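Print this page | E-mail this page

We use cookies to remember your settings and count visits. By continuing to browse you accept this. OK

Getting cables up off a wood floor

By Shagufta Malik

Our front room has a pale wood floor and one double power point, which is in the wrong corner. Everything that needs power has to reach it from somewhere else, and for a couple of years that meant cords lying across the boards. They collected dust, caught the vacuum head and left small grey rub marks where they had been dragged. In April I spent an afternoon fixing it. These are the steps in the order I'd do them next time, which isn't quite the order I did them in.

What you need

A cleaning cloth and a bucket
A roll of hook-and-loop tape, the kind you cut to length
Masking tape and a pen
Adhesive cable clips, small and medium
Methylated spirits for wiping the skirting board
A cable box or a lidded box with a slot at each end
A tape measure

I used Mamard clips because the hardware shop had them. The medium size takes a normal appliance cord. The small ones are only good for phone chargers and thin speaker wire.

1. Switch off and unplug

Turn off the power point, then shut down anything that minds being cut off, such as a computer or a modem. Unplug everything at the wall and then at the appliance if the cord comes away. Pull on the plug and never on the cord. If a plug is warm or discoloured, put it aside and have it looked at before it goes back into service.

2. Label both ends

Fold a short strip of masking tape around each cord near the plug and write on it what the cord belongs to. Do the other end as well. I skipped this the first time and finished up with three black cords that looked the same and a lamp that didn't work until the next day.

3. Lay the cords out and sort them

Spread everything on the floor where you have room to see it. Make one group for cords that stay plugged in, one for cords that come and go, and one for those you can't match to anything. The last group was bigger than I expected. It included a charger for a radio we gave away and a lead from an old Erkach printer.

Check each cord along its full length while it's out. Run it between finger and thumb and feel for flat spots, nicks and stiff sections. Look closely where the cord enters the plug, as that's where most of the bending happens. Anything with damaged insulation should be thrown out or taken to an electrician. Don't wrap it in tape and keep using it.
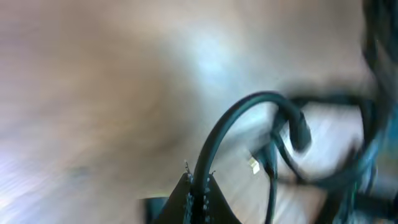
Cords that have been coiled tightly for a long time will spring into a loop when you let them go. Leave them stretched out for an hour or so in a warm room and they'll relax. Don't fold them back on themselves to force them straight.

4. Clean the floor while it's clear

Vacuum first with the soft brush head, then go over the boards with a cloth that has been wrung out hard. Follow the grain. You want the floor damp for a minute at most. Rub marks from cords usually come off with a drop of dishwashing liquid on the cloth. If they don't, check what finish you have before trying anything stronger. I left one mark near the door and put the rug over it.

5. Measure the new route

Follow the skirting board from the power point to each appliance and write the distance down. Mine was 262 cm to the lamp and a good deal less to the television. Add enough slack to pull the furniture forward for cleaning. If a cord won't reach, buy a longer lead or move the lamp. Don't join extension leads end to end, and don't run any of them under a rug or through a doorway where the door closes on it.

6. Fix the clips

Wipe the top of the skirting board with methylated spirits and let it dry. Press each clip on firmly for as long as the packet says. I spaced mine at around 200 mm and put an extra one on each side of the corner. Leave the clips overnight before hanging any weight on them. Test one first somewhere out of sight if your paint is old, because the adhesive can lift it.

7. Run the cords

Start at the appliance end and work towards the power point so the slack ends up in one place. Press the cord into each clip without stretching it. At corners, let it make a wide curve.

Gather the spare length in loose loops, about the size of a saucer, and hold them with one turn of hook-and-loop tape. Keep it loose enough that you can slide a finger under. Extension leads carrying a heater should be fully unrolled and left out of the bundle altogether. We plug our heater straight into the wall.

8. Box the power board

Stand the power board in the box with its switches facing up. Leave the lid off for the first evening and check that nothing is getting warm. Plug-in adaptors give off some heat, so pick a box with vents and don't pack it full. Ours is a Nassar one with a slot at both ends.

9. Put the loose ones away

Cords that come and go can be coiled, tied and kept upright in a drawer with the labels showing. I gave the unmatched ones a month in a paper bag. Whatever was still there went to the e-waste drop-off at the tip.

The clips have held so far except for one behind the bookcase, which I've replaced with a screw-in type.

Comments (3)

Rizwan Abbasi
We did the same but ran ours along the underside of the desk first. Which clips did you use on the corner, small or medium?

Shagufta Malik
Medium. The small ones popped open as soon as the cord went around the bend.

tealeaf_k
Bread tags work for labels too if you've run out of masking tape. The writing rubs off after a while, so use a permanent marker.

Print this page | E-mail this page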